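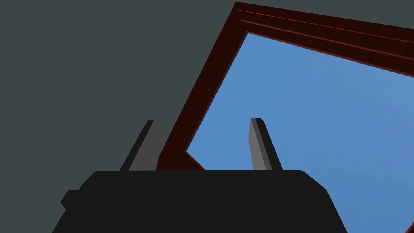 Filed under: Bench notes / Sim

Grippers first, always. Before the two-arm model does a single thing in the room I open all the fingers wide, nothing in them, and go through the wrist views. Left was fine. Right had an offset left over from August, my fault, never saved the fix. Typed it in agian.
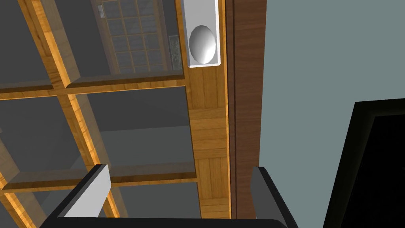 Then the friction values. Pin-yu Wu sent me hers from the Rikero build, pasted them over mine, reloaded. Finger travel is now 753 in the config, was 1585 for no reason I can remeber. Old file kept just in case.
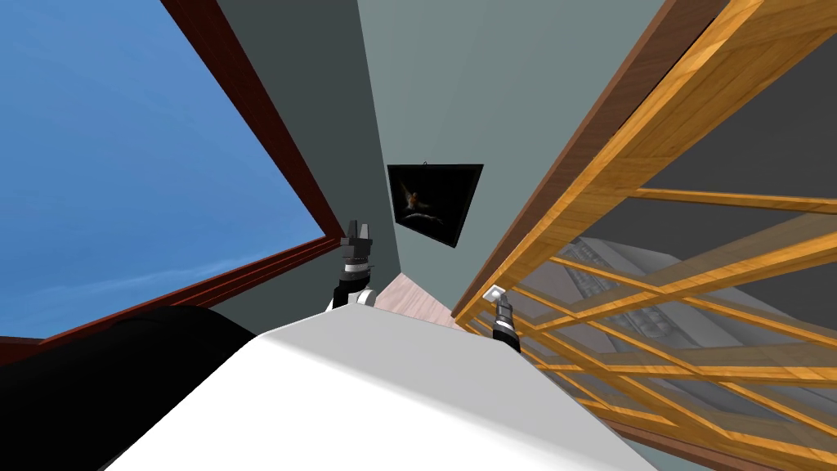
2 min read

Body view next. Both arms up, check the wrists, check the zero pose. Restart. Check again, because the first load after a change lies to me. Whole routine is 16 steps on a sticky note, must type that up.

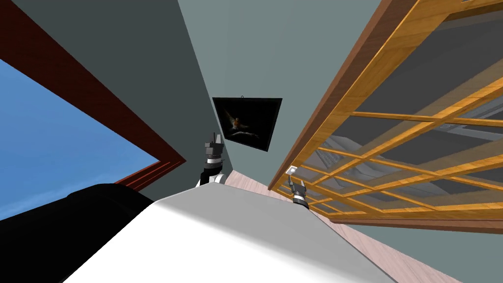
Do you redo all this after every update?
Only the grippers and the zero pose. The rest waits till something drifts.

More tomorrow, door stuff probably.

Recent posts
- Hundness arm joint limits, again
- Moving the Grutbridge config over
- 3000 resets later

Back to top | Contact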